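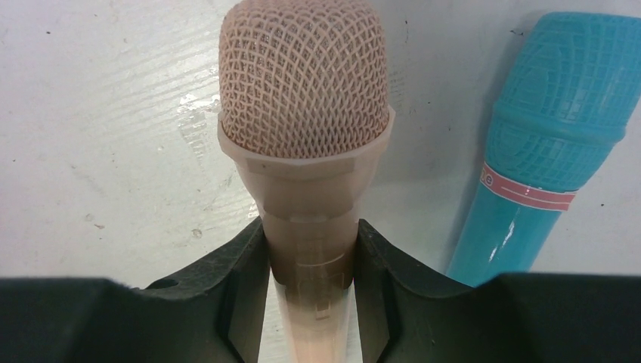

TOY CHECKS / PRETEND PLAY

Microphones - Sunday check, with my comments

Hi all, it's me again with the Kekbridge playroom list. I did the dress-up shelves last month, so this time it was the music bin, and I got a bit carried away with the play microphones (I sang. Sorry, Yaw). I go down the same list for each one and write whatever comes into my head next to it.

Peach microphone

Mesh top, cracks or broken strands: OK. I ran a fingertip over the whole dome, in and out of the crisscross. No sharp bits.

Mesh openings, stuck food or fluff: NEEDS CLEANING. There was something gray down in there that I got out with a dry toothbrush. Wash it anyway!

Collar ring, loose or split at the seam: OK. I twisted it pretty hard and it didn't budge.

Handle, dents and stress marks: OK, but watch it. The plastic gets paler and more see-through toward the narrow end, and on the last pair we had, that's where the cracks started. Hold it up to the window when you check.

Recess on the front of the handle: OK. Wipe it out, crumbs love it.

Small parts: OK. I pulled and shook and nothing came off.

Turquoise microphone

Molded top: OK.

Collar ring: OK, a little stiff.

Handle: RECHECK. I felt a rough line along one side - probably just from the mold, but Siham has the good file and I'd like her to smooth it before the toddlers get it back. Please keep it on the high shelf till then.

Small parts: OK.

The bin itself

Lid hinge: FAIL. It dropped on my hand. Lid is off and leaning behind the door, and the bin is fine to use without it.

Labels: the age label has peeled away again. I've asked Vasco for a new one in bigger letters.

General comments

Warm water and dish soap for both, then stand them mesh down on a towel and leave them for 6 hours. I know that sounds like a lot, but water sits inside the heads and then dribbles on somebody's chin. No dishwasher, please - we lost a tambourine that way.

Next up is the block corner, whenever I can get in there in the morning.

Theophilus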